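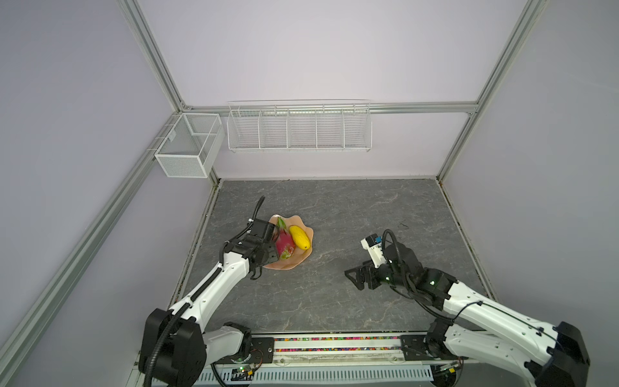
The power went out in August for the third time in a year, and by the second hour I had reached the stage of grief where you stand in front of an open refrigerator, letting the cold out, wondering how to keep the cold in.

I live at the far end of a line that the utility seems to regard as a hobby. When the wind gets up, we go dark. When the wind is calm, a squirrel usually steps in. My neighbors on Pisell Road all have gasoline generators, and for years the sound of an outage has been the sound of a dozen lawnmowers arguing. I had decided I was above all that. I was going to have batteries.

What I wanted was simple enough to fit on an index card. Run the fridge, the well pump, the internet and a few lights through one night. Charge it from the wall when there's a wall to charge it from. No fumes, no pull cord, no five-gallon can living in the shed next to the birdseed.

So I bought a Flumora. It's a box the size of a picnic cooler with a handle on each end, which is the manufacturer's way of telling you that you need a friend. The brochure says it can deliver 3,000 watts. I read that number many times. I didn't read the one under it, the one saying how long it could do anything of the sort, until the box was in my hallway and the cardboard was out with the recycling.

Watts and watt-hours, for anyone who has so far been spared: watts are how wide the faucet opens, watt-hours are how much water is in the tank. I'd bought a fire hose attached to a bathtub. I'm a grown person with a working knowledge of bathtubs and I still got this wrong.

The fridge turned out to be the easy part. I put one of those plug-in meters on it for a few days, and averaged over a whole day and night it pulls 110 watts. It sits there doing nothing, then wakes up and hums, then sulks again. You could love a load like that. Any battery would.

The well pump is another animal. It doesn't run much, but when it starts, it starts like a man leaping out of a chair because he's seen a wasp. For a fraction of a second it wants several times what it needs afterward, and if the inverter can't supply it, the inverter says no and shuts everything off, including the fridge, which had been behaving beautifully. The Flumora said no. It has a small screen for this purpose and shows you a code, E32 in my case, and the manual explains that E32 means "overload, reduce load." Thank you, Flumora. The load is a pump. It comes in one size.

There are fixes. You can put a soft starter on the pump, a little gadget that makes it get out of the chair more politely. Mine is a two-wire submersible, and the pump shop in Noonan told me, with what sounded like real pleasure, that a soft starter built for that kind of motor costs more than they'd feel right selling me. You can buy a second battery box and link them. You can also fill the bathtub before a storm, as my grandmother did, and flush with a bucket. I've gone with my grandmother for now.

Then there's the question of how the power gets into the house. I'd pictured a tasteful cable. My first plan was extension cords down the hallway, and I did run it that way one Saturday as a rehearsal. By lunch I had tripped over the same cord twice and the dog had developed a policy of not entering the kitchen. The proper answer is a transfer switch, which goes beside your main panel and moves a handful of circuits from the grid to your own supply, and makes it physically impossible to have both at once. You want that. People repair those lines with their hands.

I got the Sikel, the one with 6 circuits, and paid an electrician to put it in. He was done before noon. Choosing the circuits took me considerably longer. It's a strange thing to go through your house deciding what counts. Fridge, yes. The outlet with the router, yes. Furnace blower, yes, though I had to look up what it draws and then lie down. Kitchen lights. Bedroom lights. The sixth I gave to the coffee maker's circuit, and I won't be taking questions, although a coffee maker is a heater with a jug under it and eats battery like nothing else in the kitchen.

The first real test came when a branch went down across the line after supper. I walked to the panel with a flashlight, flipped the switches one at a time and listened to the fridge start up. Outside, the lawnmowers were beginning. I'll admit I stood on the porch for a while being smug in the dark.

The smugness ran out at 4 a.m., when the battery did. I'd left the blower on, it was a cold night, and I had never done the adding up. Everything went quiet and I lay there listening to my neighbors' fridges being kept cold by gasoline.
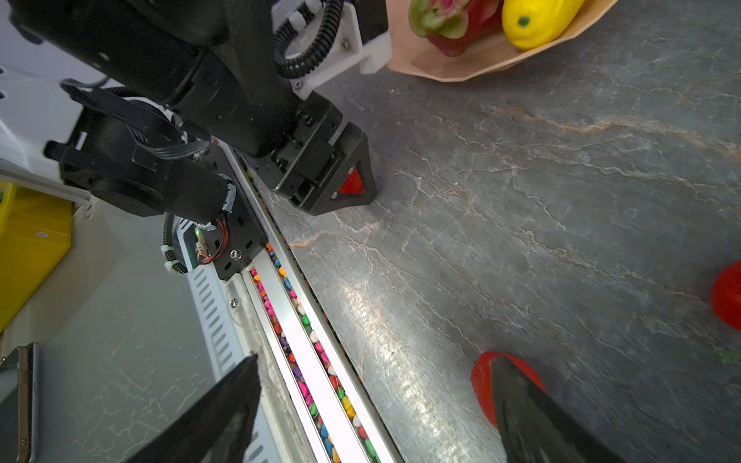
A reader who signs off as Downwind wrote in after my last post to say that I was solving the wrong problem, that a small generator and a battery belong together, and that the trick is to run the generator hard for a couple of hours to fill the battery and then shut it off and sleep. Engines hate loafing, the message went on. Left idling all night to keep one fridge and a night-light going, they burn fuel for practically nothing in return, and you've annoyed the whole road to do it.

I've been chewing on that ever since, mostly because it's right and I didn't want it to be. The neighbors' machines do exactly this. They drone from dusk to breakfast to run a refrigerator that's asleep half the time. A couple of loud hours after supper would cover me until morning, blower included, and nobody's bedroom window would have to be shut.

It does mean I'd own a generator. There'd be a can in the shed, next to the birdseed. I've measured the shelf.

Before I buy anything I'm going to check how fast the Flumora can take a charge, because I have a feeling that number is also printed underneath a bigger one. The manual is in the drawer with the takeout menus. If anyone has charged one of these from a small inverter generator and it didn't throw a code, please leave a comment and tell me which setting you used for the input limit. Mine has three, and they're labeled with pictures of leaves.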